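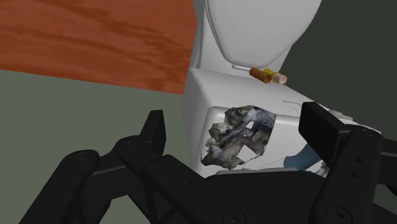 PRE-PURCHASE INSPECTION CHECKLIST WITH COMMENTS
Item under review: single-arm clearing cell, simulation stage
Site: Fonseca building, ground floor
Prepared by: Sunil Biswas
Budget review: Shaimaa Slaoui
Revision: October

Scope. The cell is to pick small loose items and crumpled debris off a white fixture and clear the surface. Checks in sections 1 to 3 are made against the simulated room. Sections 4 and 5 cover the quotes and the site. Status codes: OK, OPEN, HOLD, N/A.

1. ARM AND MOUNTING

1.1 Arm model in simulation matches the model on the quote. OK
Comment (SB): Franka Emika arm in the simulation, same on the Irnau quote. The Dalto quote lists "or equivalent". Dalto must name the arm before we compare prices.

1.2 Arm reaches the full work surface without the elbow striking a wall. OPEN
Comment (SB): Near end is fine. Far end has not been run with the wall offset from the Fonseca drawing. Rerun with the corrected offset.

1.3 Base position fixed and dimensioned on the floor plan. OPEN
Comment (SB): The plan shows the base on a wood floor. Need the fastening method in writing from Irnau. A floor plate is not in either quote.
Comment (SS): Get a price for the plate now. I don't want it coming back as a change order.

2. GRIPPER

2.1 Two-finger gripper included in base price. OK
Comment (SB): Included by Irnau. Separate line at Dalto, $554.

2.2 Finger opening suits the largest item in the pick list. HOLD
Comment (SB): Cylindrical items are not the concern. The crumpled pieces have no regular width, and the result depends on the angle of approach. Width limits to be set per item class.

2.3 Fingertips can be replaced by our own staff. OPEN
Comment (SB): Waiting for the manual. Spare fingertips, $226 per set from Irnau. Budget for two sets in the first year.

2.4 Gripper clears the fixture body when the arm comes in low. HOLD
Comment (SB): The fixture has rounded edges and the finger linkages are wide compared with the tips. Set a minimum linkage clearance of 40 mm and log every pose that goes under it.

3. WORK SURFACE AND ITEMS

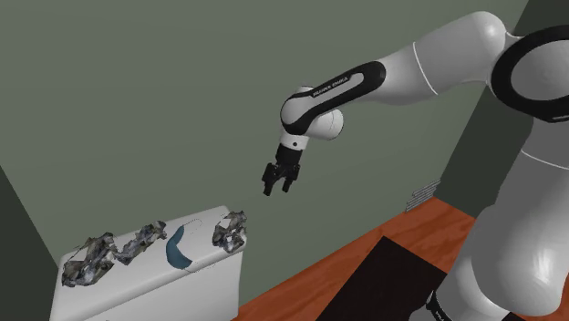 Item 3.1. Gripper open and empty, fixture at left with debris and a blue crescent-shaped item.

3.1 Pick list covers all item types placed on the fixture. OPEN
Comment (SB): Crumpled debris and smooth curved items need separate entries. The list from Fukby has one entry for "small waste". Return it for revision.

3.2 Items near an edge can be picked without being pushed off. HOLD
Comment (SB): Applies mainly to the end of the surface closest to the gripper. Add an edge case to the acceptance test. A dropped item counts as a failed pick.

3.3 Simulated items are close enough to real ones to support a purchase. OPEN
Comment (SB): Shape only. Weight and friction values are defaults from the Fukby library. Do not quote cycle times from this stage in the budget request.
Comment (SS): Agreed. Removed the cycle time line from my draft.

3.4 Surface marks are not detected as items. OPEN
Comment (SB): Thin dark lines appear on the white surface. The detection test must include them.

4. COST

4.1 Integration labor quoted as a fixed price. OK
Comment (SS): Irnau, $3,728 for setup and one site visit. Travel included. Dalto bills by the hour with no cap. Ask for a cap or drop them.

4.2 Software license term stated. HOLD
Comment (SS): The simulation license ends with the trial. Fukby has not said if saved scenes stay readable afterward. Export everything before then in any case.

4.3 Spare parts list with lead times. OPEN
Comment (SS): Fingertips are listed. Cables and controller parts are not.

4.4 Training for two operators included. OK

5. SITE SAFETY BEFORE DELIVERY

5.1 Guarding or area scanner chosen. HOLD
Comment (SB): No guarding is priced on either quote. Risk assessment comes first, then the choice. No purchase order for the arm until this line is closed.

5.2 Emergency stop reachable from the operator position. OPEN
Comment (SB): Mark the position on the Fonseca drawing. One stop at the controller is not enough if the operator stands at the far end.

5.3 Floor mat position checked for trip hazard. OPEN

5.4 Power outlet and cable route agreed with building management. OK
Comment (SB): Dedicated circuit confirmed. Route along the wall, no floor crossing.

RELEASE

Release to purchasing: withheld.
Lines to close first: 1.3, 2.2, 2.4, 3.2, 4.2, 5.1.
Next action: SB to send the corrected wall offset and the revised pick list to Irnau and Dalto. SS to hold the budget line open until both have replied.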